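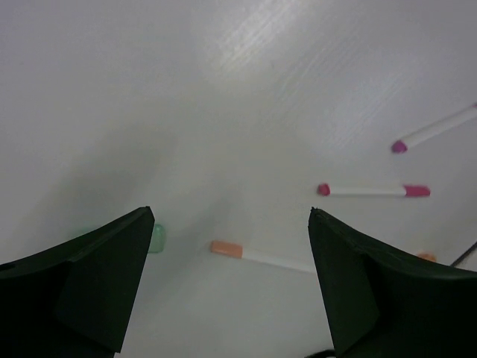 About Enent

Enent sells markers to schools, libraries and the sort of office that still believes in a whiteboard. We work out of two rooms behind the old dairy in Clandalham, and we've been at it long enough to have opinions about caps.

Mostly the opinion is that people lose them. Our first big order went to Hopkin Primary in December, 400 markers in boxes of 50, and by the end of first term the school rang to ask if we sold caps on their own. We didn't. We do now, in every colour we stock, and they're our steadiest line — a fact we try not to take personally.

Everything gets tried on paper before it goes in the catalogue. We scribble, we colour in large dull squares, we leave the cap off over lunch and see who's sulking by one o'clock. Markers that fail go in the Ostel box, named after a brand we used to carry and would prefer to forget.

We don't do glitter. We've been asked. There is still some in the carpet from the trial.

Orders placed before 2 pm leave the same day, unless the courier has other plans. Small orders are welcome, including single markers, though the postage will make you wince. Drop in if you're passing and have a scribble at the bench. Please put the caps back on.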